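Flonddale Winter Clothing Exchange
Progress report to the Workneh Fund, second period

We were asked to report on reach, on reuse, and on whether the exchange is changing what people buy. The first is easy to answer. The second we can answer in part. On the third we have very little, and the claim in our original application that the exchange would "shift buying habits across Flonddale" should be read with caution. We wrote it before we had opened the doors.

Reach

The exchange has taken in 900 items. That number sounds good and we would ask the Fund not to lean on it. An item is anything that got a tag, so a child's parka and a single scarf both count as one. A fair share of what came in was summer clothing, which we had not asked for and have had to store. The Darotell site was meant to open in August and opened late, after a dispute over the lease. It still keeps shorter hours than the plan called for.

Reuse

Coats go out quickly. Knitwear does not, and the sorting guide is partly to blame. We bought the guide from Fudesar, and it grades every garment on a 3-point scale using color, wear and fiber. It was written for woven cloth.
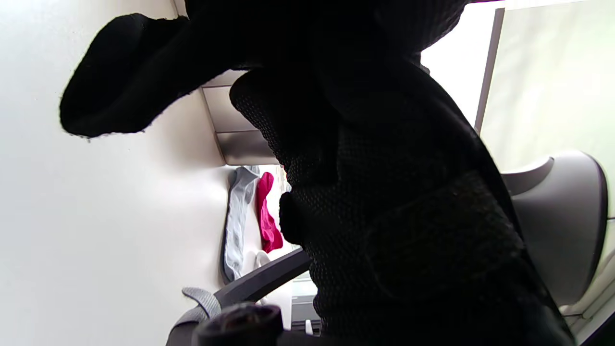 Grading small knit goods has taken up more staff time than any other task in this period. The guide tells sorters to reject anything with "surface disturbance," and two sorters can read that in opposite ways. Take a black knitted glove with a fine, dotted mesh texture and a few small loose fibers along its edges. One sorter passes it as normal, the next marks it down as worn. We side with the first, but we can't point to a line in the guide that backs us up. Fudesar has offered a training session. We have not accepted, as the price is high for what looks like the same guide read aloud. In the meantime we have added our own page on knits, and disputes at the sorting table seem to be fewer. We have not measured this.

Dark clothing is a separate problem. Moth damage and thin spots are hard to find in black fabric, and items have come back from people who found holes at home. We now ask sorters to hold dark knits up to a bright light before grading. It is slow work and we doubt it catches everything.

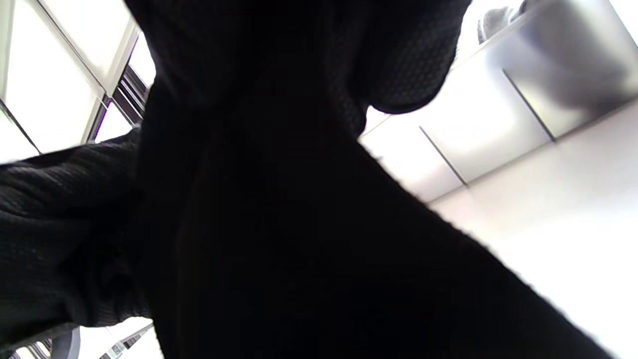 Black knitwear against bright light. The knit pattern shows best along the sleeve.

Buying habits

We handed out 100 survey cards at Darotell. The cards asked, "Has the exchange made you buy less new clothing?" and nearly everyone who sent one back said yes. We don't think this tells us much. The question invites a yes, and it was put to people who had just been given a free coat. We would like to drop it and ask instead what people bought last winter and what they bought this one. The answers will be less flattering and more useful.

Spending

Staff costs are over budget because of sorting. Transport is under budget, mainly because Darotell opened late, so the saving will not repeat. We are not asking for more money. We do ask to move the unspent transport funds to sorting hours.

Next period

We plan to stop taking summer clothing at both sites, finish the knit page, and replace the survey. We had also promised a repair corner. We have found a table for it and no one to run it, and would rather push it back a full period than open it in name only. Please let us know whether that affects the next payment.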